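3.2 Wound closure and follow-up

Records for 2066 closures were taken from the Candano and Pruitt registers. Cases with no suture type entered were left out, as were repeat closures within 11 days.

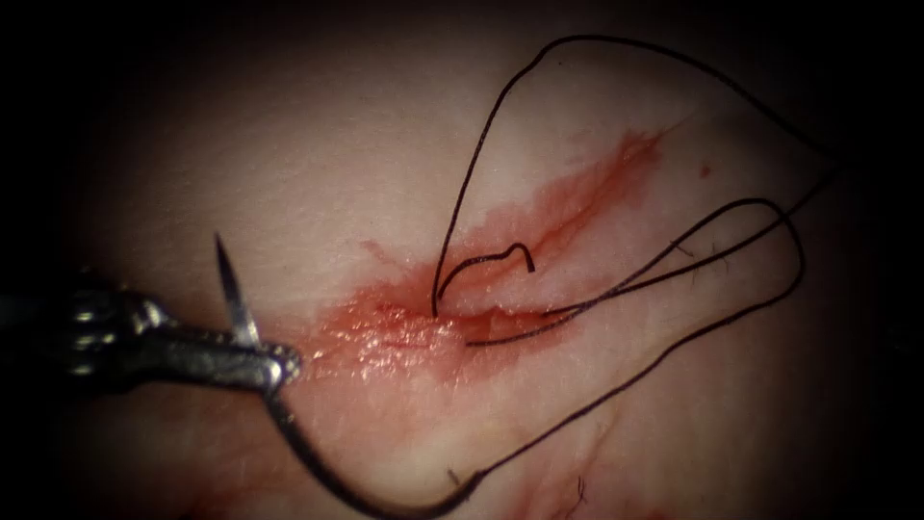 Figure 2. Incision with blood along both edges.

Follow-up was by clinic visit or telephone. Over 9 per cent of patients missed the first visit, mostly at Pruitt, where June bookings ran late. These were kept in the main analysis.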